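Slide 6. Data collection (2 min, don't linger)

Say: the arm pushes things around in a bin and we record what it did and what the camera saw. No labels. Cheng-en Fang wrote the loop and would like it known that the loop was the easy part.

3000 pushes total. After filtering we kept 857. Pause here, somebody always wants to ask. The filter is in the backup slides.

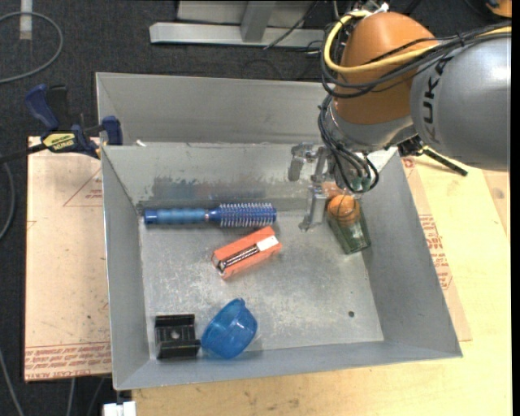
KUKA arm over the metal bin: hairbrush, ball, blue cup, boxed item.

Point at the translucent stuff. Depth is terrible on it, and the Tran baseline quietly gives up. Ours gives up later.

Slide 7. Result

Train on 592, test on the rest. Error is in pixels, so do NOT say centimeters like at Drevstead. We beat the baseline on rigid objects and tie on the ball. A tie is fine. Say it in a normal voice.

If asked about the Naddale split: running in November. Then next slide, fast.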